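Sharpening and storing kitchen knives

Most kitchen knives are put away dull and stay dull. The edge on a household knife is thin steel, and it folds over in normal use well before any metal is worn off. Straightening that fold is honing. Removing metal to form a new edge is sharpening. The two jobs use different tools and are done at different intervals.

Testing the edge

Hold a sheet of newspaper by one corner and draw the knife down through it from heel to tip. A sound edge cuts the full length. If the knife catches at the same spot each time, there is a nick or a flat at that spot. A ripe tomato is a second test. The blade should enter the skin under its own weight with a short pull.

Honing

Stand the steel upright on a folded dish towel with the tip down. Set the heel of the blade near the top and pull down and toward you so that the whole edge passes over the rod. Four or five light strokes per side are enough. Heavy pressure rolls the edge further. A ribbed steel that has gone smooth still works for honing.
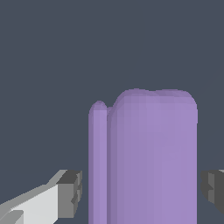

Choosing a stone

A two-sided water stone covers nearly all household work. The coarse side should be in the 500 range and the fine side 1000 or above. Anything coarser is for chipped blades and garden tools. Check how your stone is meant to be used - some are soaked until the bubbles stop, others only need water splashed on top. A splash-and-go stone left in a bowl overnight can soften or crack.

Oil stones are also fine. Once a stone has had oil on it, keep using oil. Water will not spread on it properly afterward.

Sharpening on the stone

1. Put the stone on a damp cloth on the counter so it cannot slide.
2. Set the blade at 15 to 20 degrees. For most chef's knives, that puts the spine slightly more than half an inch off the stone.
3. Press with two fingertips just behind the edge and push the blade across the stone. Ease off on the return stroke.
4. Work in sections from tip to heel until you can feel a burr along the entire opposite side.
5. Turn the knife over and repeat.
6. Move to the fine side and use lighter pressure, alternating sides for the last ten strokes.
7. Wipe the blade, then repeat the newspaper test.

Sharpening has failed in most cases because the burr was never raised at the heel. Check there first.
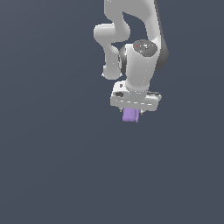
Keeping the stone flat

A stone wears hollow in the middle, and a hollow stone rounds the edge. Draw a pencil grid on the face and rub it on wet 60 grit sandpaper laid over a piece of glass. When the grid is gone, the face is flat. Rinse off the loose grit before the next knife goes on it. Bahman Heydari wrote in to recommend a scrap of ceramic floor tile in place of the glass. It works if the tile itself is flat, so lay a ruler across it both ways.

Storage

Loose in a drawer is the worst arrangement. A wooden block is acceptable if the knives go in dry and the slots are cleaned in August or whenever you do the cupboards. With a magnetic strip, put the spine on first and roll the blade flat, and take it off in the reverse order. Blade guards are cheap and suit a shallow drawer.

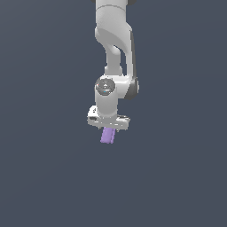
Can a serrated bread knife be sharpened on the same stone?

The flat back can be touched up on the fine side to remove a burr, but the serrations need a tapered rod that fits the curve. Work each one separately from the beveled side, three strokes apiece.

Page revised July 8, 2018

Contact | Copyright Plallimen Household Notes | Back to top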